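Agnes Laing
Aug 18, 2021

Thread: the short working life of the Stetsiuk, a package freighter I've spent the last few winters reading about. Mostly her cargo, her cooks and the trouble over the dock at Badow.

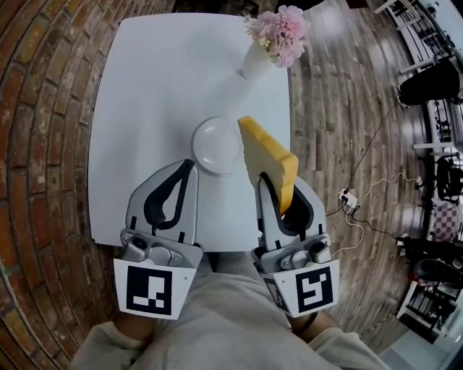
1/ The Stetsiuk was a package freighter, so she carried goods in boxes, barrels and sacks and left the ore and coal to bigger ships. Most of what I know comes from her galley accounts, because the company threw out nearly everything else. The cook bought flour, eggs and lard at every port and wrote it all down. A slice of yellow cake, like the slice of cake or bread held upright beside the small white plate here, went out with the afternoon coffee on most runs. The mate complained in January that it had been cut thinner.

2/ She was built for the Plakero Line, which had two older boats on the same route. Plakero was a family firm with one office above a chandler's shop. They never owned a dock. They rented space wherever they tied up, and that caused most of their problems later on.

3/ Length, 68 meters. That's small for a lake boat. She was sized to get up the river to Badow, where the turning basin was tight and the bottom was soft mud on the east side. A longer boat would have had to back out.

4/ Rated cargo was 1,650 tons. The surviving manifests show she rarely left full. Canned fruit, stoves, nails, binder twine, rolled paper, furniture in crates. Coming back it was mostly flour, with some seed.

5/ Package freight was slow to load. Men with hand trucks wheeled it in through doors in the side of the hull. An ore boat could be emptied in an afternoon. The Stetsiuk could sit for two days at one dock and then do it again at the next.

6/ Crew of 17 when she was new. I have names for most of them. The wage book lists the deckhands by last name only, which makes it hard to follow anyone who changed boats.

7/ Pylyp Demchenko signed on as a deckhand and ended up as second mate. He kept a pocket diary in pencil. It's mainly weather and what he was owed. He lent money to half the crew and wrote down who paid.

8/ The diary is useful on fog. Official logs say "thick weather, reduced speed" and leave it there. Demchenko says how long they sat at anchor, who was on the bell, and that the captain slept in his chair with his boots on.

9/ The captain for most of her career was Sylvain Arnaud. He came from salt water and didn't like the lakes much at first. Too many boats, he wrote, and not enough room to get away from a lee shore. He stayed with Plakero until the line was sold.

10/ Now the dock. Badow had one good freight shed and it belonged to the Drultudik Elevator Company. Plakero rented the north half on a yearly lease. Drultudik also had an interest in a rail siding behind the shed, and the siding was competing for the same flour.

11/ The lease came up for renewal and Drultudik asked for 2,000 dollars a season, payable ahead. The old rent had been a good deal less and was paid monthly. Plakero's letters on this go from polite to very short in the space of five weeks.

12/ Plakero tried the town wharf. It had no roof. You can't leave flour and furniture in the rain, so they bought tarpaulins. The claims file gets thick from this point. Swollen drawers, rusted stove lids, one piano.

13/ The piano claim took three years to settle. The shipper said it had been under a leaking tarp overnight. Arnaud said it was damp when it came aboard and he had told the agent so. There's no note from the agent either way.

14/ Plakero gave in and paid Drultudik for the following season. By then several of the regular shippers had moved to rail and they didn't come back. I looked for any sign of them in the later manifests and found one hardware dealer, one time.

15/ Back to the galley, which I said I'd cover. Three cooks in all. The first two left over pay. The third stayed, and her accounts are the good ones. Her name was Ishbel Tosh.

16/ Women did work as cooks on these boats, often alongside a husband on the same crew. Tosh was on her own. She had a cabin behind the galley and a helper she called "the boy" in the book, even after he'd been there six seasons.

17/ She fed the dock gangs at Badow too, when loading ran late. Plakero didn't pay her extra for it. She put the cost down as "shore" and the office queried it every fall. She kept on writing "shore."

18/ The quality of the food mattered for holding a crew. Demchenko's diary has an offer from another boat at better money. He turned it down, and the only reason given is a line about supper. Make of that what you like. I think he also wanted his loans back.

19/ The end of the line was quiet. Trucks took the short hauls and rail had the long ones. Plakero laid up the two old boats first and ran the Stetsiuk alone for two seasons. Then the firm was sold, name and all, to a buyer who wanted the office lease.

20/ She was cut down to a barge and used for pulpwood. The side doors were plated over. I've found one insurance survey from that period and it describes the hull as "fair, wasted at the turn of the bilge." After the survey I lose her.

21/ There are two stories about where she went. One has her scrapped up the lake. The other has her sunk as a breakwater near Badow, with the outline visible at low water. I've walked that shore and what I saw was a crib of timber and stone. It could be something else entirely.

22/ Sources: the galley accounts and wage book are in a private collection and I was allowed to take notes, no copies. The Demchenko diary was transcribed by Lorna Cowie, who was kind enough to send me her pages and check my readings of his handwriting.

23/ Cowie reads one entry as "lost anchor" and I read it as "last anchor." It changes which trip the fog entries belong to, so I've left that trip out of the thread.

24/ Still looking for: anything from the Drultudik side of the lease fight, a photo of the freight shed with the doors open, and the name of Tosh's helper. If your family worked the Badow docks, my messages are open.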